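Krawattenständer Clusbridge von Vachon

Startseite / Garderobe & Ankleide / Aufbewahrung für Accessoires

Art.-Nr. 42-5
Farbe: Schwarz
Material: Stahl, pulverbeschichtet
Montage: beiliegender Inbusschlüssel
Lieferzeit: 5 Werktage

Unsere Einschätzung

Krawattenständer werden gern als Lösung für ein Problem verkauft, das ein Nagel in der Schranktür auch löst. Wir haben lange keinen geführt und sind von der Gattung immer noch nicht restlos überzeugt. Der Hersteller verspricht »faltenfreie Krawatten über Nacht«. Das halten wir für gewagt. Seide hängt sich aus, wenn der Knoten vorher vollständig gelöst wurde und die Falten frisch sind. Polyester hängt sich nach unserer Erfahrung kaum aus, da hilft auch der teuerste Ständer nicht.

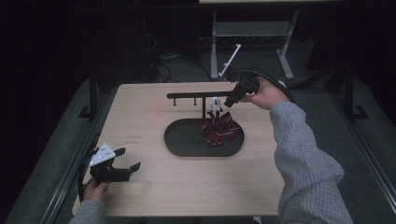
Ob sich die Anschaffung lohnt, hängt davon ab, wie viele Krawatten Sie tatsächlich tragen. Wer eine zur Hochzeit und eine zur Beerdigung besitzt, soll sein Geld behalten. Für den täglichen Gebrauch sieht es anders aus: Eine dunkelrote Krawatte mit feinen weißen Schrägstreifen, die zerknüllt in einer Schale liegt, zeigt jeden Knick doppelt, weil die Streifen sichtbar aus der Richtung laufen. Bei einfarbigem Strick fällt das weniger auf. Strickkrawatten gehören ohnehin gerollt in die Schublade, hängend werden sie mit der Zeit länger.

Was uns nicht gefällt

Die Anleitung ist dürftig und nennt keine Höchstlast. Auf Nachfrage hieß es, der Ständer sei »für alle üblichen Accessoires geeignet«, damit können wir wenig anfangen. Schwere Ledergürtel würden wir nicht daran hängen. Außerdem kostet die Ausführung Plosdale einen deutlichen Aufpreis und unterscheidet sich allein in der Lackierung. Wir führen sie deshalb nicht.

Pflege

Trocken abwischen. Von der mitbeworbenen Pflegepolitur raten wir ab, Rückstände davon können auf helle Seide abfärben.

Rückgabe

100 Tage, auch aufgebaut. Rücksendungen bitte an das Lager Sevier, mit Lieferschein und Inbusschlüssel. Das Porto tragen wir nur bei Mängeln.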